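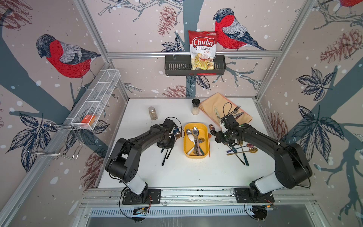
Trying out the Clumico two-arm bench kit

I've had the Clumico kit on loan since December, and a few of you have asked if it's worth the money, so I'm giving it the whole column this month. Short version: I like it a lot, I'd change two things, and please don't buy it if you only have an hour a week to spend on it.

What you get is a pair of small black arms with grippers, base plates, a power brick, two wiring boards, cables and a bag of bolts that is very nearly the right bag of bolts. The frame is extra. You can order it from them or cut your own from standard aluminum extrusion, and Kwan-ho Fung (who runs the shop nights in Cudville) says cutting your own is a perfectly good Saturday-type project if you own a decent saw. I went with theirs. It took me most of an evening and four cups of tea, and I only put one rail on backward!

The walls come bare. We papered ours with the pink bird paper, bullfinches and pinecones and all, and I can't tell you how much nicer it is to sit next to than a plain box.

My test job was silverware. It sounds easy and it's a rotten thing to ask of a robot – spoons are shiny, they slide, they nest inside each other, and a knife lying flat on a table gives a gripper almost nothing to grab. I used a yellow tray with a divider and a mix of spoons, colored handles and plain silver, and drove the arms by hand with the leader controls that come in the box. Picking up a thick plastic handle felt natural after 29 tries. Thin metal took me the better part of a week, and I still chase a teaspoon across the table now and then.

The good stuff first. The arms are quiet. Setup software ran on my old laptop without a fight, and calibration is one button and a short wait. Having two arms really pays off, too, once you stop treating the left one as a spare. Mei-kuen Mok got the hang of that faster than I did. She steadies the tray with one and places with the other, and makes me look clumsy.

Now the grumbles. The fingertips that ship with the kit are too smooth for flatware. I-hsuan Ko stuck thin rubber on hers and I copied her the next day. My other complaint is the cable at the gripper, which loops up higher than I'd like. I've ordered a pack of clips. Clumico should put them in the box.

Price is 2000 for the pair with the base plates, and another 200 for the frame. The Centon kit costs less, but Tzu-hsuan Tai has one and spent a month waiting on a replacement motor, while my one email to Clumico was answered before lunch. They also sell a support plan, called Poon for some reason, and I'd skip it the first year.

If you want a go before you spend anything, mine is set up in the back room through the end of the loan. Come by after 4 p.m. and bring a fork you don't mind getting scratched. Chi-keung Tang has the sign-up sheet, and he'd also like his small screwdriver back, whoever has it.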